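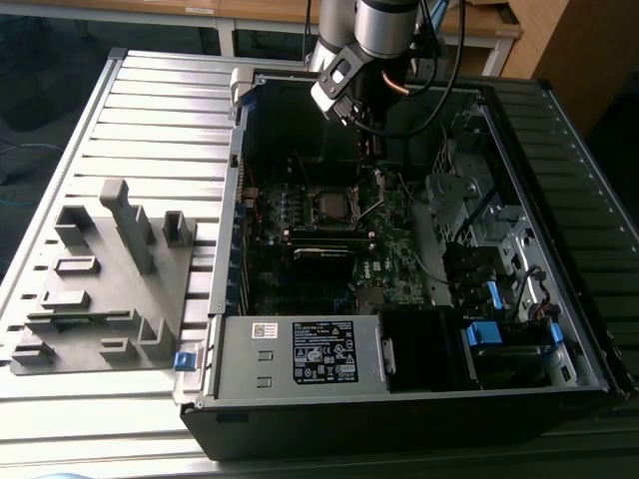 About Stinden Racing

Stinden Racing is a touring car team with its workshop in Skarnitz. Anika Brannigan started the team with one used car and a rented trailer. Today we prepare 4 cars for the national series and also for customers who want to race on club weekends.

Our drivers completed 1,409 race laps last season – this is our best number until now. Rafferty Strickland is responsible for the engineering. He joined us from Fitzsimmons Motorsport and he makes the setup for every circuit, from the short track at Anden to the long ones.

The workshop has 900 square meters, with a small room for guests. In September we open the doors for visitors and you are welcome to meet the mechanics. For a test day or a season seat, please write to the team office.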